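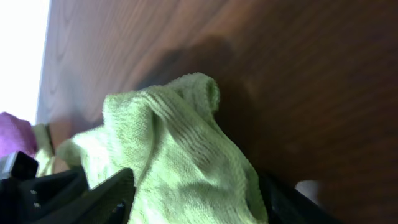
Green cloth in the gripper, brown wood behind it.

2 min read

I've been going on about Pitard's table-wiping kit for weeks, so you can imagine how pleased I was to hear that it's finally on offer in Wornton! The trial hire opens in November, and I went along to have a nose at it before the bookings start.

What you get is an arm, a two-fingered gripper and the Tendent software, which is the bit you teach. You guide the arm through the job yourself (more than 40 goes, they suggest, for a decent result) and it works out its own version from there. My first few were dreadful, all elbows, but I did get the hang of it.

Cloths are a sensible choice for a starter job, I think. They crumple differently every time you pick them up, so a gripper that only copes with neat boxes isn't much use in a café. The small camera at the wrist gives a lovely close view of the folds too, and I spent far too long watching that.

My grumbles? The manual is thin, and I'd have liked a longer lead. I'd also want to see it tackle a whole room of tables before I got my purse out.

Hire runs for 9 days at a time and there are 20 kits to go round, all collected from the Pitard counter in Wornton. I've put my name down for the second batch.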